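Re: [sim-grasp] Two grippers, same arm, same counter

Somebody wrote earlier this month:
> Has anyone run the Imico fingers against the Moldovan pair
> in the Andlow kitchen? I'm stuck on thin objects and can't
> tell if it's the gripper or my controller.

Yes! I spent most of December on this, so you get the long answer. I ran 160 grasps with each gripper, same arm, same start pose, and only swapped the hand between batches. Controller is the stock one from the Drekbridge branch with the gains left alone.

Big stuff is a wash – both do fine on the cabbage, and both grab the pot by the rim if you come in from the top. Small flat stuff is where they split. The Moldovan fingers are just too blocky for my taste, and they kept shoving the pencil instead of closing on it. Imico missed 5 of those, Moldovan a lot more.
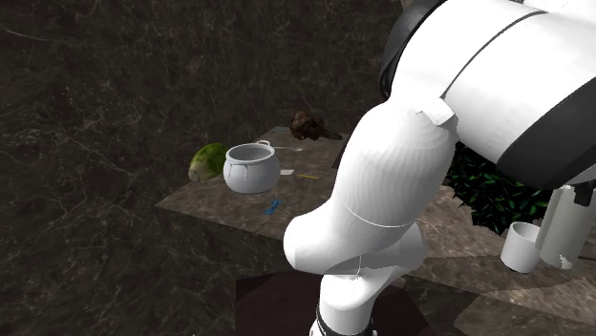
The kitchen setup in sim, with the small objects toward the front of the left table.

One thing to check before you blame your hardware model: contact friction. Mine was set way too low for the first 2 batches and I had to throw them out (grr). Also, seed 477 makes the arm swing wide at the elbow with either hand, so skip it.

I can post my config if you want it. What closing speed are you using?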